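3.2 Units and layout of the opened case

The study used 61 desktop towers from the Tredberg returns store, all of the same case type. Each tower was laid on its side on the slotted bench with the side panel off, so that the board faced up. Charito Castillo recorded the state of every unit before any part was touched. A unit was logged as "processor present" when the metal heat spreader could be seen in the socket, and the memory slots were logged one by one.

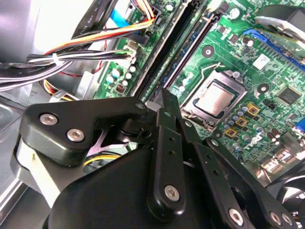 3.3 Access to the slots

The two memory slots run parallel to each other on this board, as do the two expansion slots, and both kinds can be reached from above. Access gets worse once a card is fitted. A card that stands at a tilt was recorded as "not seated", whatever the cause, and the bracket end was checked first.

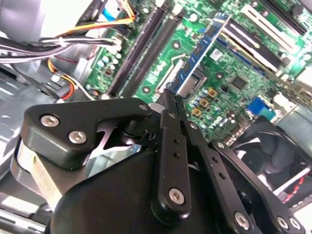 Of the 394 slot records, 30 were coded differently by the two readers. Most of these concerned the latches at the slot ends, which are hard to judge at a steep angle. Parveen Kakakhel went through the disputed records on a Thursday and settled all but 3, which were dropped.

Cables were treated separately. We noted color and path only — a SATA cable leaving a drive bay, for instance, or a thin wire following the rail — and did not try to trace each one to its connector.

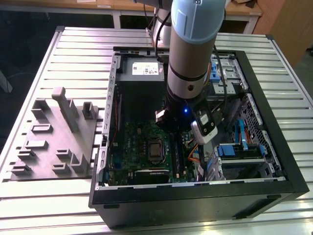 Figure 4. Interior of a tower with the side panel removed. The power supply is at upper left, the board below it, and the drive bays at right.

3.4 Order of removal

The Stukcombe procedure takes expansion cards first, then memory, then drives. Drives in this case type are held by blue plastic parts and need no screwdriver.
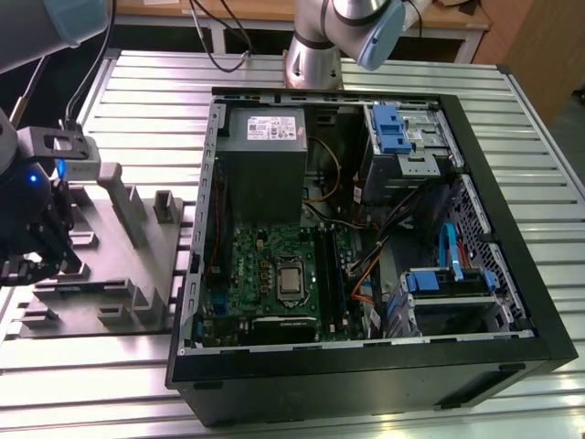

The power supply was left for last in every unit. Its leads cross the board, and pulling them early made the later steps slower in our July pilot. Times for each step are given in Section 4.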